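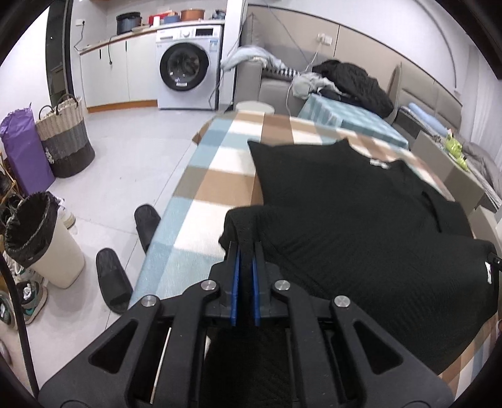

Olance working group on home recording practice
Minutes, October meeting, opened at 10:30
Chair and notes: Reet Rozīte
Sites present: Jomard, Trolthorpe. Benítez sent comments in writing.

1. Minutes of the last meeting
Accepted with one correction: the Trolthorpe total is 167 folding sessions, not 176.

2. Rule 2, grip on knitted garments
Jomard asked if the jaws may close on a gathered fold or only on a single layer. Agreed: both are allowed, but the operator must write down which one was intended before starting. Benítez wants a separate rule for dark cloth. Left open.

3. Floor and cables
Long discussion. Trolthorpe would like shoes and bags moved out of the walking area at each home. Jomard finds this too strict -- people live there. Agreed text: "The operator's path around the table is kept clear. Other things stay where the household keeps them." Cables are checked before each session.

4. Breaks
Limit of 30 minutes without pause is kept.

5. Review of sessions
Jomard has checked 82 of its sessions against the draft. The rest will follow before the next meeting.

Action: Reet sends the new wording of Rule 2 to all sites.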